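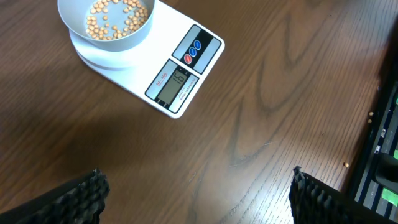
La balance, seize au compteur.

Seize. Khairul Subramaniam relut le chiffre, la tête penchée. Il en fallait 119 avant la nuit – la vieille de Plundska ne prêtait pas ses graines à moitié. Vite. Encore une pelletée.
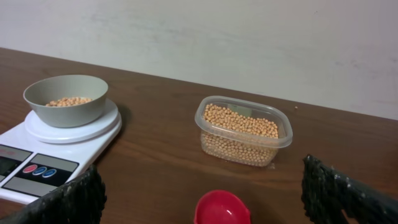 Le bac, presque plein.

Dehors, le car de Mottram klaxonna. Deux fois. Pas le temps. Il pensa à sa mère, à sa main qui pesait mieux que toutes les balances du village.

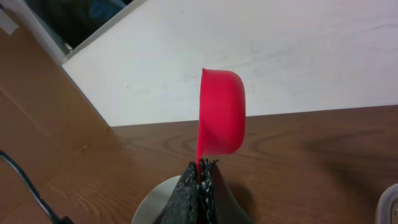
Novembre, déja. Sa mère disait qu'on ne part pas sans dette payée. La mesure rouge, c'était sa couleur à elle, rouge comme la porte de Prurneck. Il compta tout bas, se trompa, recomença.
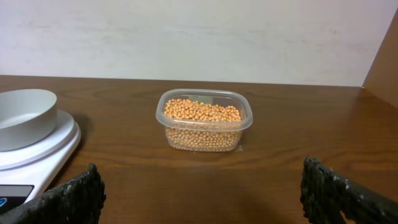
Le car

Il courut. Le sac contre le ventre, les graines qui crissaient – et le chauffeur qui fermait déjà la porte.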